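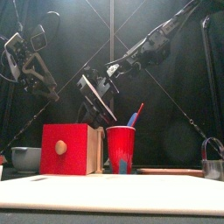
Buscar en el repositorio Buscar Todas las ramas

# Kimine: inventario de menaje y juguetes de mesa

Ficha de datos del conjunto

## 1. Objeto

La presente ficha describe el contenido, la organización y las condiciones de uso de Kimine, inventario de pequeños objetos domésticos y de juego elaborado por la unidad de documentación de Hosport. El conjunto reúne 327 fichas de objeto, con su denominación normalizada en español, su categoría, su color dominante y las observaciones de conservación que proceda consignar.

La versión vigente es la 3 y sustituye a todas las anteriores. Las fichas de la versión 2 se conservan en la carpeta `historico/` exclusivamente a efectos de consulta.

## 2. Alcance

Se incluyen los recipientes (cuencos, vasos, ollas, cajas), los utensilios de cocina a escala reducida y los alimentos de juguete. Quedan excluidos los textiles, los aparatos eléctricos y cualquier pieza de vidrio.

Un mismo objeto puede figurar como pieza suelta o como parte de un juego. En el segundo caso, el campo `juego` recoge el identificador común y el campo `completo` indica si se dispone de todos los elementos.

## 3. Estructura de los campos

`id`: identificador interno, sin significado semántico.
`nombre`: denominación normalizada, en singular.
`categoria`: recipiente, utensilio, alimento de juguete, tapa o tablero, otro.
`color`: color dominante; se admite un segundo valor cuando el borde o el asa difieren del cuerpo.
`material`: solo si puede determinarse con seguridad; en caso contrario, `sin determinar`.
`estado`: nuevo, con marcas de uso, deteriorado.
`notas`: texto libre.

## 4. Criterios de descripción

Las cajas de madera se registran por separado de sus tapas o tableros, aun cuando se guarden juntas. El color de un borde pintado se anota como segundo valor y no altera el color del cuerpo. Los arañazos superficiales se consignan como «con marcas de uso»; las zonas en las que la madera presenta una textura áspera o levantada requieren, además, una nota expresa con su localización.
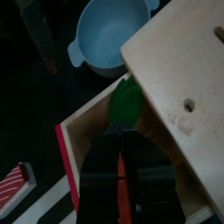
Figura 1. Caja de madera clara con borde rojo rosado, tablero con orificio redondo y zona áspera, y olla de juguete azul claro.

Los alimentos de juguete cuya especie no resulte evidente se denominan por su forma y color (por ejemplo, «pieza verde lobulada») hasta que se confirme su identificación. La denominación provisional se marca con el valor `pendiente`. En la versión actual permanecen en esa situación 53 fichas.

## 5. Revisión y mantenimiento

La redacción de las fichas correspondió a Anathi Mokoena y Pieter Cele. La revisión terminológica fue realizada por Eftychia Triantafyllou. Las propuestas de corrección deberán indicar el identificador del objeto, el campo afectado y el valor que se propone. Se resuelven en la revisión de julio.

## 6. Condiciones de uso

Se autoriza la consulta y reproducción con fines docentes y de investigación, siempre que se cite el nombre del conjunto y su versión. La redistribución de versiones modificadas exige comunicación previa a Hosport.

Elementos relacionados

Noiphan: vocabulario de recipientes
Kisov: fichas de mobiliario auxiliar
Guía de denominación de colores
Registro de cambios de Kimine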